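Filed under: Checklists / Shared Rooms / Tables and Tabletops

Table inspection, back workroom, Midbridge
Completed by Peiyu Yao, November

1. Tabletop, surface. PASS, with remarks.
Wood, pale, sanded by hand at some point by a person in a hurry. Ran a dry cloth over the whole top and then a bare palm, which is the test the form asks for and the reason I keep tweezers in my bag. No splinters. The darker smudges and scuffs were on last year's sheet too. I have tried soap. I have tried the other soap. They live here now.

2. Tabletop, level. PASS.
Put a marble down and waited. It thought about it and stayed.

3. Edges and corners. PASS.
The Sosa corner guards ordered in spring are still in their box, on top of the cabinet, guarding the cabinet.

4. Items out on table. SEE COMMENTS.
The form wants "only items in current use." I would like to meet the author of the form. The toy vegetables have a basket with a label on it, blue and oval, reading "Bushel of Veggies," and they were in it, so full marks to the vegetables. The wooden fork and spoon were standing in their cup. The blue cordless screwdriver has no basket and was lying at the back beyond the cup, in the company of a zippered pouch. Tools and toy produce should not share a table. I wrote that last time as well, in capitals.
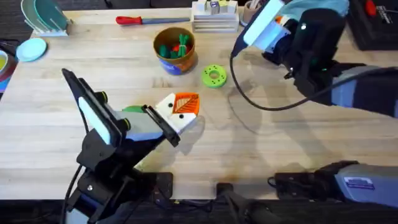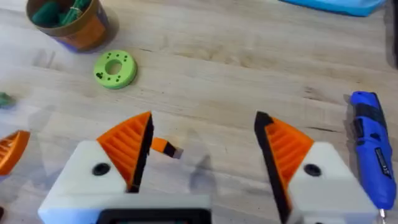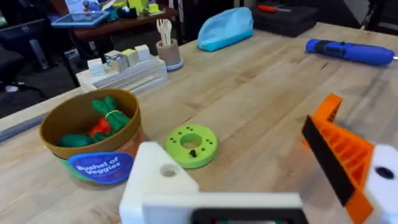 5. Small parts. NEEDS ACTION.
Anything that fits through the test tube goes in a lidded tub when not in use. Pegs are the usual offenders. The green disc with the holes takes pegs, and pegs take themselves under the radiator. Please count them out and count them back in. The Prusard tub is on the second shelf and its lid does close if you lean.

6. Screwdriver storage. NEEDS ACTION.
High shelf, bit removed, charger unplugged. The hook marked "screwdriver" currently holds an umbrella.

7. Cables and trip points. PASS.
Walked the floor on all sides with my eyes on the ceiling, as a visitor would. Did not fall. Keep cords off the door side.

8. Lighting. PASS.
Both switches work. The Joltateo lamp hums, but the form has no box for humming.

9. Fire extinguisher. PASS.
Tag 838, gauge in the green. Move the coat.

10. First aid box. FAIL.
Contains 15 pairs of gloves and one bandage, the small round kind that has never covered an actual injury. Restock before the next session.

11. Sign-out sheet. FAIL.
Last entry reads "borrowed the thing, back soon." No name, no thing.

Follow-up: items 5, 6, 10 and 11 to be fixed before 5 p.m. on the day of the next booking. I will come back and look - I have a key and very few hobbies. Leave this sheet on the clipboard, and leave the clipboard on its nail.

P.Y.

Midbridge Shared Rooms | Contact the room desk | © Midbridge | Back to top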